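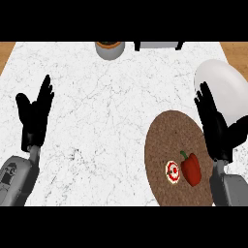
Fig. 3. Simulated counter, both hands open, pizza and pepper on the board.

3.1 Before handing over the prep counter

1. Run the Flama counter in simulation before the shift starts.
2. Check that both hands are open and upright.
3. Press Start and stay within reach of Stop for 45 minutes.

Note: Karnico says this step frees one cook. At Powell it moved one cook from chopping to watching, on the same pay. Plan the rota for that.

Caution: A clean run on screen says little about a real pepper. Keep the knives and the people who can use them.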